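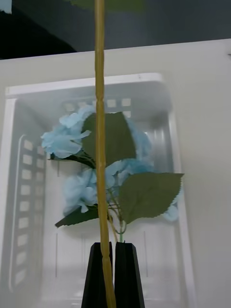
職場に自動化の機械が入ると、そこで働く人の仕事は減るのか。

減る作業と増える作業があり、合計がどちらに動くかは、機械の性能よりも仕事の分け方で決まる。同じ機械を入れても、ある部署では手が空き、隣の部署では残業が出る。この章はその分け方の話。

第5章　人の隣で動く機械

5.1　はじめに

前の章までは工場の話が中心だった。柵の中で溶接するロボット、ラインの速度、安全距離。柵があれば話は簡単で、人は外、機械は中。用があるときは止めて入る。

この章は柵のない職場。もっと小さい、もっと雑多な品物を扱うところ。造花の貸し出しと返却をやっているNimarという会社を通しの事例に使う。従業員62名、扱う品目は171。店舗の飾り付け、式場、展示会、撮影。そういうところへ造花や飾り枝を組んで貸し、戻ってきたものをほどき、傷みを見て、棚に返す。季節ものが多いので波が大きい。2月が谷で、そのあと一気に来る。

なぜ造花か。理由はいくつかあるが、いちばんは「つかみにくい」こと。葉が広がる、茎がからむ、花びらは押せばつぶれる。箱や缶と違って、同じ品番でも一本ごとに曲がり方が違う。人間は見てすぐ持てる。機械は持てたり持てなかったり。この「持てたり持てなかったり」が職場に何を起こすか、それが本章の主題になる。

読む順番について。5.2で導入前の仕事を見る。5.3で機械が来てからの最初の数か月。5.4で用語の整理。5.5以降は次回以降の講義で扱う賃金、評価、技能の話につながる準備。急ぐ人は5.4を先に読んでもいい。ただし5.2を飛ばすと後でたぶん困る。

5.2　導入前の返却場

返却場は倉庫の北側。朝、貸し先から戻った箱が積まれる。作業台が並び、その奥に棚。台の上で箱を開け、まとめて入っている造花を一本ずつに分け、かごに入れていく。かごは品目ごと。一杯になったら棚係が引き取る。

文章にするとこれで終わり。作業手順書もほぼこれだけだった。一枚。「開梱、分離、点検、仕分け、棚入れ」と書いてあって、あとは注意事項が少し。

ところが実際に台の横に立って見ると、手順書にない仕事がいくつも混じっている。

まず、からんだ茎をほどく。引っ張ると葉が抜けるので、根元のほうを持って少し回す。回す向きは品目で違う。これを教わった記憶のある人はほとんどいない。隣を見て覚えた、と言う。

次に、傷みの判断。花びらの端が少しほつれているもの。捨てるか、後列用に回すか。後列用というのは飾りの奥のほうに使う束のことで、正式な品番はない。台帳にも載らない。でも棚の下に後列用のかごがあって、飾り付けの担当はそこから持っていく。なくなると困る。

それから、貸し先の癖の記録。記録といっても頭の中か、箱のふたに鉛筆で書くメモ。「ここは針金を切って返す」「ここは水気があるまま箱に詰める」。次に同じ貸し先から注文が来たとき、組み方を変える材料になる。

最後に、手待ちの使い方。箱が途切れたとき、台の人は棚係を手伝う。逆に箱が詰まると棚係が台に入る。誰の指示でもない。表の上では別の係だが、体は行き来していた。

この四つを、以下では「書かれていない仕事」と呼ぶ。名前は大げさだが、どの職場にもある。受付なら来客の機嫌を見ること、病院の搬送なら廊下で患者に道を聞かれて答えること。台帳に載らず、時間も測られず、しかし抜けると後工程が痛む。

注意　書かれていない仕事を全部よいものと考えないこと。Nimarの場合、傷みの基準が人によってずれていて、同じ貸し先に質の違う束が行く苦情があった。鉛筆のメモも、書いた人が休むと読めない。書かれていないから良い、という話ではないので混同しないように。

5.3　機械が来る

5.3.1　導入の経緯

きっかけは人手。繁忙期に短期の人が集まらなくなった。募集の時給を上げたがだめ。倉庫の北側は冬寒く、立ち仕事で、造花の細かいほこりも出る。それで、機械設備の導入を請け負うKemppainenに相談が行った。同社が提案したのがPluraという仕分け装置。腕が一本、手先に小さなカメラ、二本指のつかみ。台の品物を一つつかんで、かごへ移す。在庫の管理は前から使っていたSkanaという仕組みがあり、そこにつなぐ。

提案書の数字は一日700点。これは台一つで、品物が適度にばらけて置かれている条件での値だった。条件は提案書の後ろの表に書いてあった。会議で話題になったのは表紙の数字のほう。よくあること。

現場への説明は一回。始業前、立ったまま。内容は、誰も辞めさせない、重い箱は今までどおり二人で持つ、分からないことは班長に。質問の時間はあったが手は挙がらなかった。手が挙がらないのを了解と受け取るかどうか。これは6章でまた扱う。

5.3.2　最初の変化　並べる人

装置が動き出して最初に生まれたのは、並べる仕事だった。

からんだままの束を台に置くと、つかみがうまくいかない。一本つかんだつもりで三本上がる。途中で落ちる。飾り枝と花が一緒に来る。そこで、人が先にほどいて、間をあけて置く。置いたら離れる。機械が取る。また置く。

ほどくのは前からの仕事。変わったのは、その先が切れたこと。以前は、ほどきながら傷みを見て、そのままかごに入れた。手の中で全部つながっていた。今はほどいて置くところで手を離す。かごに入れるのは機械。傷みを見るのは、理屈では、置く前。しかし置く速さが機械の速さに引っぱられるので、見る間がない。台の前の人はそう話す。

以前のほうが忙しかった、今のほうが疲れる。同じ人が両方言う。矛盾しているようで、していない。忙しさは量、疲れは間の取り方。自分で間を決められる作業と、相手の間に合わせる作業では、同じ本数でも体の残り方が違う。ライン作業の研究で昔から言われてきたことが、柵のない小さな台の上で出てきている。

5.3.3　二つめの変化　見張る人

装置は止まる。つかみそこねが続くと自分で止まって、画面に表示が出る。そうしたら人が行って、引っかかりを取り、再開を押す。

この「行って押す」係に、最初は名前がなかった。近くにいる人がやる。そのうち特定の人に偏った。機械に詳しい人ではなく、断らない人に偏った。台の仕事をしながら、音が変わったら振り向く。一日に何度も。その人の台の本数は落ちる。月末の集計表では、その人の成績が落ちたことになっていた。

ここは大事なので少しゆっくり。

集計表が悪いわけではない。表は前と同じ項目を、前と同じように数えている。仕事のほうが動いたのに、数え方が動いていない。それだけ。ただ、それだけのことで人の評価が変わる。本人は気づいていて、言い出しにくい。班長は忙しくて表しか見ない時期だった。気づいたのは次の面談。

対応としては、見張りを係として表に入れた。時間で区切って交代、担当中は台の本数を数えない。紙一枚の変更。これで不満の大部分が消えた、と会社側は言う。台の側からは、消えたというより形が変わった、という声もある。見張りは座れるので希望者が多い。今度はその順番でもめる。

5.3.4　三つめの変化　後列用のかご

後列用のかごが空になった。

装置は品番のあるものを品番のかごに入れる。少しほつれた花も、品番としては同じなので、正規のかごへ。基準を外れて大きく壊れたものは、はじく。中間がない。後列用には品番がないから、行き先として存在しない。

飾り付けの担当が気づいたのは、現場で束を開いてから。前に使うはずの花にほつれが混じっている。一方で奥に使うものが足りない。それで正規の新しいものを奥に使う。もったいない。仕入れが増える。仕入れの係は理由が分からないまま発注を増やしていた。

書かれていない仕事が抜けると、抜けた場所ではなく、二つか三つ先の場所が痛む。5.2で飛ばさないでと書いたのはこのため。返却場の数字だけ見れば順調だった。

直し方は地味で、後列用に品番をつけた。Skanaに行を足し、台の端に人の判断で入れるかごを置いた。機械の前で抜く。つまり「置く前に見る」間を、手順として認めたことになる。その分、台に流れる本数は減る。減った数字をどう説明するかで、また会議。

5.3.5　四つめの変化　手伝いがなくなる

箱が途切れたとき棚を手伝う、という行き来。これが消えた。並べる人が台を離れると装置が手待ちで止まり、止まった時間が記録に残るから。記録に残るものは減らしたくなる。誰かに叱られたわけではない。画面に赤い帯が出る、それを見たくない。

棚係は前より一人で抱えるようになった。夕方に詰まる。台の人はそれを横で見ている。手は空いていても離れられない。気まずい、という言葉が聞き取りで何度か出た。生産性の表にはどこにも出ない言葉だが、辞める辞めないの話になると、こういうところが効いてくる。

この件は今も途中。休憩の時間をずらして、装置を止める時間帯を15時台にまとめて作り、その間は全員で棚をやる、という案が試されている。まだ結果を書ける段階にない。

5.4　用語の整理

先に進む前に言葉をそろえる。講義で使う定義なので、ほかの本と少し違うものもある。

作業　手順書に書けるひとまとまりの動き。「かごに入れる」は作業。

仕事　一人が受け持つ作業の集まりと、そのつなぎ。つなぎのほうが見落とされる。

職務　会社が名前と待遇をつけた仕事の単位。仕事が変わっても職務名は変わらないことが多い。Nimarでも、並べる人も見張る人も、名札は「返却係」のまま。

代替　人がしていた作業を機械がすること。

補完　機械があることで人の作業の値打ちが上がること。傷みの判断は、ここに入りうる。入りうる、と書いたのは、時間と品番がつくまでは入らなかったから。

残り仕事　機械に渡せる部分を渡したあとに人の側に残ったもの。設計して残したものと、ただ残ってしまったものがある。区別がつかないときは、導入前の資料に名前があるか探すとよい。なければたいてい後者。

前処理　機械が扱えるように人が整える作業。並べる、向きをそろえる、ほどく。残り仕事の一種だが、導入後に新しく増えることが多いので別に立てる。

介入　止まった機械を人が再開させること。回数と、一回にかかる時間と、元の作業に戻るまでの時間。三つめが測られないことが多い。

間（ま）　ここでは、作業と作業のあいだの、本人が長さを決められる時間。休憩とは違う。休憩は決められた時間、間は自分の時間。訳しにくいので海外の文献では「自律的な小休止」などになっている。この本では間で通す。

補足　代替と補完を、職種ごとに分けて表にしたものをよく見かける。「この職種は代替、この職種は補完」。見やすいが、本章ではその形はとらない。Nimarの返却係一人の一日の中に、両方がある。かごへの移動は代替、判断は補完になりかけ、並べる作業は前処理として増えた。職種に色を塗ると、この内訳が見なくなる。

5.5　見方の枠組み

事例を読むとき、またみなさんが実習で職場に入るとき、次の順で見ていく。順番に意味があるので入れ替えないこと。

最初に、導入前の一日を時刻で追う。朝から帰りまで。手順書は後で見る。先に見ると、手順書にあるものしか目に入らなくなる。

次に、品物の流れを追う。人ではなく物について歩く。Nimarなら、箱が着いて、ほどかれ、かごに入り、棚へ行き、また束に組まれて出ていくまで。途中で物が止まる場所、持ち替えられる場所に印をつける。持ち替えの場所に、書かれていない仕事がたまっている。

三番目に、機械の受け持ちを線で囲む。どこで人から受け取り、どこで人に渡すか。受け取りの条件も書く。「ばらけていること」「重なっていないこと」など。この条件が、そのまま前処理の中身になる。提案書の後ろの表を読むのもここ。

四番目に、数えられているものを書き出す。本数、停止時間、不良。誰がその数字を見るか、見て何を決めるか。見張る人の例で分かるとおり、数字は仕事の動きに遅れてついてくる。遅れている間、損をする人がいる。

最後に、人に聞く。最後でいい。先に流れを見ておくと、聞くことが具体的になる。「大変ですか」と聞けば「まあ」と返ってくる。「箱が途切れたとき、前はどこに立っていましたか」と聞けば話が始まる。立っていた場所を指してくれる。

実習上の注意をいくつか。台の横に立つときは作業者の利き手の反対側。記録の紙は膝の高さで持つ、のぞき込まれると書きにくいのと同じで、のぞき込むほうも相手の邪魔になる。装置の停止ボタンの場所は、見学の最初に必ず確認。録音は許可をとってから、許可が出ても休憩室ではしない。

5.6　反論と限界

一社の話で何が言えるのか、という疑問は当然ある。言えることは限られる。Nimarは小さい会社で、扱う物が特殊で、導入したのは一台。大きな物流の現場とは、速度も契約の形も違う。雇用の増減についても、この事例からは何も一般化できない。辞めさせないと約束した会社の話なので、減らないのは当たり前とも言える。短期の募集をしなくなった分、来るはずだった人が来なくなっている。その人たちはこの章に出てこない。聞き取りの対象にもなっていない。これは方法の穴で、9章で統計のほうから埋める。

機械が良くなれば解決する、という意見もある。からんだ束をそのまま扱える腕が来れば、前処理はいらない。そうかもしれない。そうなったとき、ほどく手の技能は職場から消える。消えてよいかどうかは別の問いで、性能の議論の中には答えがない。それに、性能が上がると渡す範囲も広がり、広げた先でまた新しい受け取りの条件が出る。線の位置が動く、線がなくなるわけではない。

逆に、入れなければよかったという意見。返却場の中にもある。ただ、以前の繁忙期に戻りたいかと聞くと、そこは言葉が濁る。寒い北側で夜まで、という日が続いていた。重い疲れと、今の細かい疲れと、どちらがましか。人による。年齢にもよる。手首を痛めていた人は今のほうが良いと言い、手の速さに自信のあった人は面白くなくなったと言う。どちらの声も平均すると消えるので、平均しないで両方載せておく。

5.7　この章の残りの構成

5.8節では、前処理の負担を測る方法。時間だけ測るやり方と、間も含めて測るやり方を並べる。計算は少しだけ。

5.9節は、係の名前と待遇。見張りを係にしたあと、手当をつけるかどうかで止まった交渉の経過を読む。資料は巻末の付録にまとめてある。量があるので、講義の前に目を通しておくこと。

5.10節は、説明の仕方。始業前の立ったままの説明を、どう組み直すか。時間、場所、順番、誰が話すか。装置の業者が話す場合と班長が話す場合で、出てくる質問がどう違うかを、実際の発言記録で比べる。

関連する章は、評価制度が7章、安全が4章の後半、統計が9章。安全については4章の柵の議論をそのまま持ち込まないように。二本指のつかみは力が弱く、挟まれても大きなけがにはなりにくいという前提で置かれているが、髪、ひも、手袋の引っかかりは別に考える必要がある。Nimarでは袖口の広い上着が禁止になり、冬の防寒をどうするかがまた別の問題として残った。北側の倉庫に暖房を足す件は、次年度の予算に入っているとのこと。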